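Rapport de projet - Aménagement d'un espace d'accueil et de stockage
Module logistique, 2e année - février 2018

1. Le lieu

Salle prêtée par Weltetham. Sol en deux parties, moquette foncée et revêtement lisse plus clair. Il fallait y faire tenir le stockage et un coin accueil, sans gêner le passage.

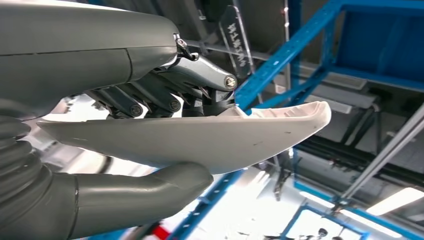
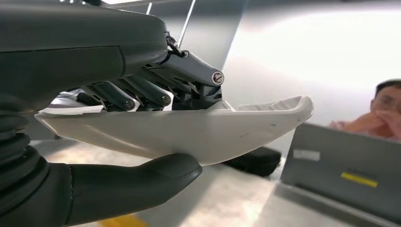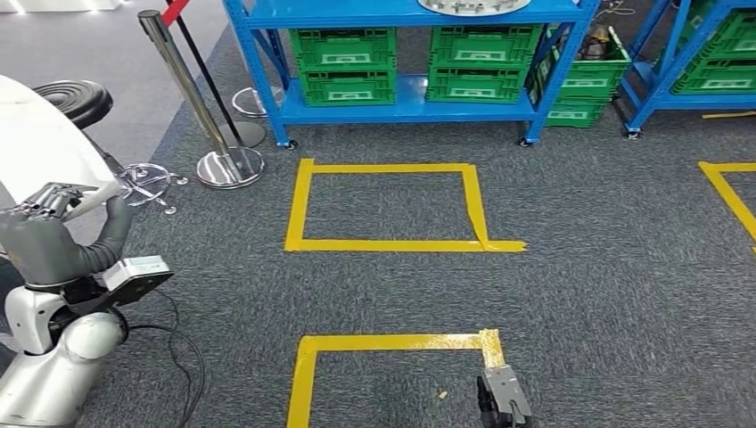

Fig. 1 à 3 - Salle Weltetham. Fig. 3 : l'étagère bleue et ses caisses vertes, les poteaux de file.

2. Le stockage

Étagère métallique bleue, petites roulettes noires en bas. Quatre caisses vertes en plastique, deux par niveau. Côtés ajourés, donc on devine le contenu sans tout sortir - pratique. Etiquettes blanches à l'avant. On avait d'abord pensé à des cartons (devis Luo), abandonné, trop fragiles a la longue.

Règle retenue : ce qui sert souvent en haut, le reste en bas. Pas testé sur la durée.

3. L'accueil

Poteaux avec socle rond chromé, sangle rouge. Tabouret de bar, assise noire ronde, piètement à cinq branches. Le tabouret est bien pour une personne qui attend 2 minutes, pas plus. Demander à Usano s'ils ont des chaises avec dossier.

Problème du tracé : la limite entre moquette et sol clair est en diagonale, nos plans étaient faits à angle droit. Repris entièrement, 7 versions du plan au total (annexe B).

4. Budget

Enveloppe : 3,000 euros. Mobilier Sovside compris, transport non compris. Il reste 61 euros, on les garde pour des étiquettes de rechange.

5. A faire

- inventaire des caisses, une fiche par caisse
- plan définitif au propre
- bilan avec les utilisateurs en mai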